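Domingo de cables

14/04/2024

Bueno, pues ya está. Llevaba desde enero diciendo que iba a revisar a fondo la celda de los dos brazos y siempre había algo más urgente (una demo, una visita, un firmware nuevo que lo rompía todo). Esta semana por fin me planté y le dediqué tres tardes enteras. Os lo cuento con detalle, que luego me escribís preguntando y me toca contestar lo mismo por correo.

El problema de siempre: el brazo derecho llegaba a las cajas con un pelín de retraso respecto al izquierdo y, cuando tenía que girar mucho la muñeca, pegaba un tironcito muy feo. Kamlesh Bhatia juraba que era cosa del controlador y yo juraba que era el cable. Ganó el cable, pero por poco, que el controlador también tenía lo suyo.

Empecé por lo aburrido, que es reapretar. En esta celda hay tornillos por todas partes y la vibración los va aflojando sin que te enteres. Saqué la dinamométrica pequeña, la Clekow, y fui articulación por articulación, de la base a la pinza, primero un brazo y luego el otro. En el derecho encontré flojos dos de la muñeca, y uno salía con los dedos, ¡con los dedos! Una gota de fijador suave, apretar y a otra cosa.

Después vino el cableado. El del brazo derecho iba demasiado justo en el codo, y con cada giro la funda rozaba contra la carcasa. Le di más holgura y lo sujeté con velcro en lugar de bridas, porque las bridas muerden la funda y encima hay que cortarlas cada vez que quieres tocar algo. ¿Queda más feo? Pues sí, cuelga bastante. Pero ya no tira. 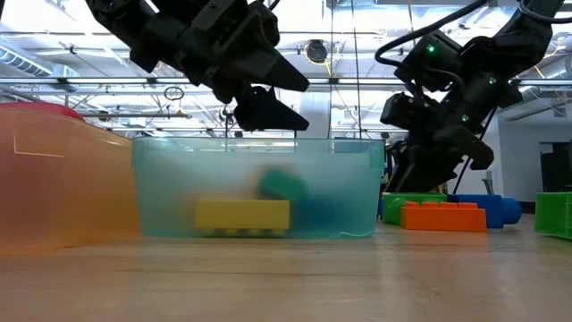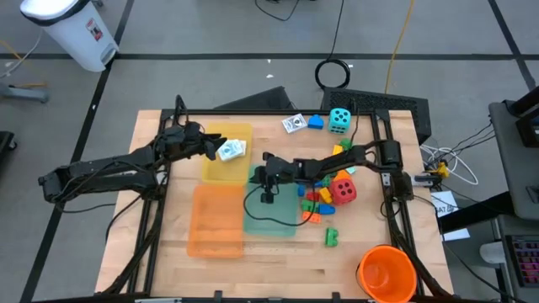 Los dos brazos con las cajas translúcidas y los bloques de plástico.

Con la mecánica en orden tocaba recalibrar el cero, y aquí me equivoqué yo solito. Cargué el perfil antiguo del brazo izquierdo en el derecho (tienen nombres casi iguales, culpa mía por no ponerles etiquetas decentes) y las pinzas se quedaban altas todo el rato. Media hora mirando encoders como un tonto hasta que Fumiko Yagi se asomó, leyó el nombre del fichero en voz alta y se fue a por un café sin decir nada más. Gracias, Fumiko.

Una vez cargado el perfil bueno, hice la rutina larga: 600 ciclos de coger y soltar, alternando brazos, con piezas de distinto tamaño. Salieron 16 fallos, casi todos con las tarjetas, que son finas y resbalan que da gusto. Antes de la revisión la misma rutina me daba hasta 103, así que estoy contentísimo. Para las tarjetas tengo pedidas unas puntas de goma de Jonwood, más blandas que las que llevan ahora los dedos. Si funcionan les haré una entrada aparte, y si no también, que los fracasos os gustan más.

Cosas que se me quedan pendientes: la fuente Banico se calienta más de lo que me gustaría cuando los dos brazos trabajan a la vez, y quiero medirla con calma antes de cambiar nada. También tengo que escribir el script que compruebe el perfil al arrancar y se queje si no coincide con el número de serie del brazo. Kamlesh dice que son diez líneas. Ya veremos.

La próxima revisión la dejo apuntada en el cuaderno, junto a los pares de apriete de cada eje. Si alguien quiere la tabla, que me la pida en los comentarios y la paso a limpio.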